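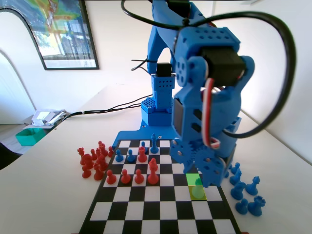
4.2 Gripper comparison on the chess task

Figure 3. Arm with the geared gripper over the board. The green square is the highlighted one.

We ran both grippers on the same blue printed arm, same base plate, same board. The Poko gripper is the geared one in Fig. 3 - two meshing wheels at the tip. The Lasness gripper is a parallel slide, one servo, no gears. Controller was Drudulach throughout, gains untouched from Section 3.

Each gripper got 624 pick-and-place moves, red and blue pieces mixed, pawns up to bishops. A move failed if the piece fell, landed outside its square or a neighbor got knocked over. Poko failed 10 times, Lasness 7. Too close to call a winner. The kinds of failure differ though. Poko mostly clipped neighbors on the way down, wide jaw. Lasness dropped knights - the head is lopsided and the flat pads slip of it.

Wear was the bigger surprise. Almost 3,000 open-close cycles on the Poko gears counting the warm-up runs in March, and the backlash was easy to feel by hand. Lu re-tightened the hub screws once, between blocks, wich may have helped the later moves. Lasness showed no play we could measure.

Camera pose was kept fixed for both. Moving it is covered in 4.3, with the Chien mount.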